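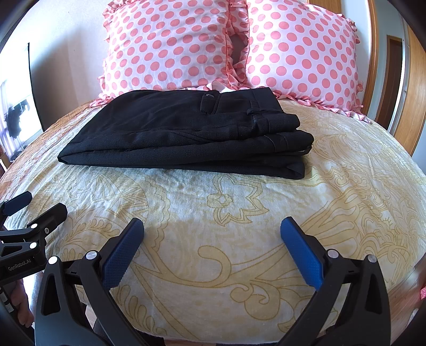 By the Community Desk | Posted 12/07/2021 | Home & Neighborhood

The spare bedroom above the Brallora thrift shop has never seen so many pairs of pants, and the people who run the place could not be happier about it. The shop's yearly drive for work clothes closed this week with 200 pairs of dress trousers washed, mended, folded and ready to go out to folks who are starting new jobs, which is a good deal more than anyone dared to hope for when the collection boxes went out in March.

Most of the sorting gets done on the big bed upstairs, pretty patterned sheet, polka-dot pillows, ruffles and all. It makes a cheerful spot for a long afternoon of folding, and it happens to be just the right height for anyone with a sore back (and by the end of a drive like this one, that's nearly everybody!).

Black trousers are always the most wanted item. They go with any shirt, they suit an office as well as a restaurant floor, and they forgive a coffee spill better than khaki ever will. The shop asks its helpers to look over each pair before it is folded: the hook at the waistband, the zipper, the belt loops, the pocket seams and the hems. A missing hook takes only a few minutes to sew on, and there is a cookie tin full of spare ones on the windowsill downstairs that gets a little lighter every year.

After that comes the folding, and the shop is fond of its own way of doing it. The legs are matched up along the inner seams and smoothed flat with the palm of the hand, and then the whole thing is folded over on itself into a thick, soft bundle that will sit on a shelf without sliding around. The waist is left where you can get at it, so that the size can be checked without shaking everything loose again. Newcomers tend to fold too tightly at first, and they are kindly told to ease up a bit.

Finished bundles go into boxes by waist size and are carried down to the front room, where there is a mirror, a curtained corner for trying things on, and usually a plate of something sweet. Shoppers with a referral slip may choose two pairs at no charge. Everybody else is welcome to browse the regular racks, and those sales help pay for the thread, the laundry soap and the heating.

Shirts and blouses are next on the list, and plain belts are badly needed too, especially in the longer sizes. Donations should be clean and may be left at the side door any day before 7 in the evening. Please tie your bags shut, and if you have hangers to spare, the shop would dearly love to have those as well.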